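Hirkcombe cell notebook
2018-10-30

Good day on the dish cell! Started with the rail, because I was convinced the right base had crept again. It hadn't. Put a straightedge along the aluminum extrusion, checked both mounting plates against the scribe marks, and all the bolts were where the paint pen lines said they should be. So the drift we kept complaining about last week was in the arm, and I went looking at the elbow.

Right elbow: took the cover off, cleaned out the old grease (dark, a bit gritty, but no metal in it that I could find), and put in the Fonier stuff from the new tube. It moves beautifully now. By hand with the power off there used to be a little notch you could feel on the way up, and that's completely gone. I did the left one as well while I had the rags out, even though nothing was wrong with it. Cover screws got the thin threadlocker, one drop each, please don't use the red.

Then cables. The purple ones have been bugging me for ages. The right one was tied down too close to the wrist, so every time the gripper went low into the rack it pulled, and the wrist would settle a hair short of where it was told to go. I cut the top tie, let out 87 mm of slack and let the cable make a big lazy arc over the top instead of hugging the arm. Looks sloppy, works great. Swept the wrist through its whole range with one hand near the stop and it never snagged on the forearm. Left cable got the same treatment but with less slack, it was never as tight.

Rehomed both arms after that. First try the left one threw the overcurrent flag, which was me, I'd left the brake jumper in. Took the jumper out, homed again, fine. Wrote the new offsets to the Grandument controller and saved the old file next to it with _pre at the end, so we can go back if somebody hates this.

Recal took 26 touch points, same pattern as always. Residual on the right arm is about half of what it was before the grease and the slack, and I am really happy with that. I'd budgeted the whole afternoon for chasing it.

Vacuumed the slotted strip under the rail too, full of lint. The small modules under the bases kept their lights on through all of it, so I left that wiring alone.

Plate runs with the new offsets:

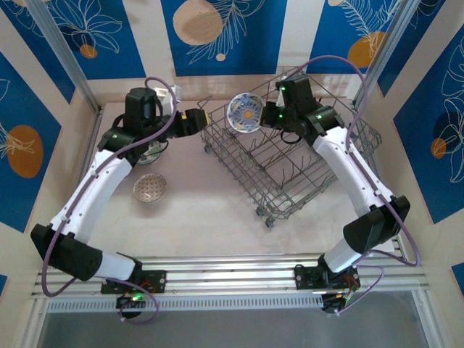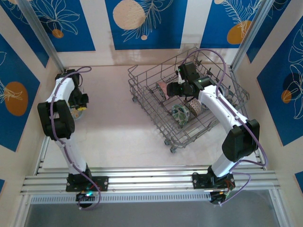
Ran the Saragih routine 89 times with the speed at half and then turned it up to normal for the rest, 338 cycles in total by the time I stopped. Two faults. Both were grip timeouts, both on the right, both in the half-speed batch, and I think that's the old timeout value being too mean for slow closing. Bumped it up a little. No faults at all at normal speed! I haven't seen that since we put this thing together.

One thing I want to look at next is the rack. It's on casters, and if you lean on the tines while reaching in it'll roll a touch and then everything you taught is off by that much. I'd like a pair of printed stops for the floor, low enough that the fingers clear them, and removable so we can still set the rack at whatever angle we want. Sketch is on the whiteboard, left side, don't erase. If somebody has a better idea than stops I'm all ears, magnets might do it.

Also the left gripper fingertips. They're fine for now but the pads are getting shiny, and a shiny pad on a glazed bowl is asking for trouble. There's one spare set in the drawer under the bench. Order more before using those.

To do:
check elbow temperature after a long run, both sides
retie left cable at the base, it curls lower than I like
stops or magnets for the rack
fingertip pads, order
copy the new offsets to the shared folder (I keep forgetting this)

Left the cell parked and powered down, key on the hook. Grease tube is back in the yellow cabinet with the cap on properly this time.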